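Dzifa Dogbe had already been recording for an hour when I got to the old ferry terminal at Clekgate. She had two contact microphones taped to a handrail and a pair of headphones around her neck, and before I could say hello she put the headphones on me. What I heard was a long, wavering hum with a slow beat inside it, like two organ pipes slightly out of tune with each other.

"That's the wind on the railing," she said. "I haven't touched it. Isn't it beautiful?"

It was, and a version of it opens Flelow, her second album and easily the record I've played most this year. There are 43 minutes of music on it and hardly a note from a conventional instrument. Dogbe trained as a cellist, and you can hear it in how long she's willing to let one tone hang before she moves it.

"People ask me if I quit the cello," she said. "I practice every morning! I just stopped wanting to record it. When I play, I know what's coming. When I stick a mic on a gate, I have no idea."

She grew up in a house full of radios. Her father repaired them, and she remembers falling asleep to the sound of him sweeping across the shortwave bands, looking for a station to test with. The first piece she ever finished, at 18, was made out of tape hiss and a kettle. She still has it and would not play it for me.

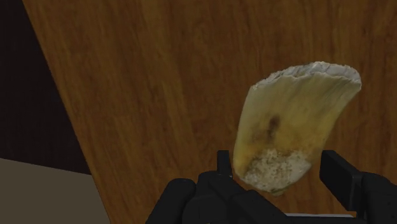
Flelow began in July of last year with a folder of 71 recordings and no plan at all. She sent the whole lot to Yichen Ding, who runs the tiny label Castis and has put out everything she's made so far. Ding wrote back with a list of the ones he'd listened to twice.

"He didn't say they were good," Dogbe said. "He just said, I went back to these. So I started there."

Ding, when I called him, remembered it a little differently. "I told her the third one was the best thing she'd ever sent me," he said. "She ignored that for six months and then built the whole second side around it."

The third one is now "Shi," the long piece at the center of the album, and it's a knockout. It starts with water moving under a dock and thins out by tiny steps until all you're left with is a single high ringing. Zixuan Du, who mixed the record, spent nearly 30 days on that track alone.

"Zixuan hears things I don't," Dogbe said. "I'd say it was finished and get a message at two in the morning about a click at the four-minute mark. The click was always there."

I asked how much processing she does. Less than she used to, she told me. On her first album she stretched and filtered almost everything. For this one she mostly cut, layered and changed speeds – old tape moves, done on a laptop.

"If I slow a door down enough, it turns into a choir," she said. "What more do I need to do to it?"

She has started playing the material live, with Haiyan Cai on a second laptop and Shengli Cai moving speakers around the room during the set.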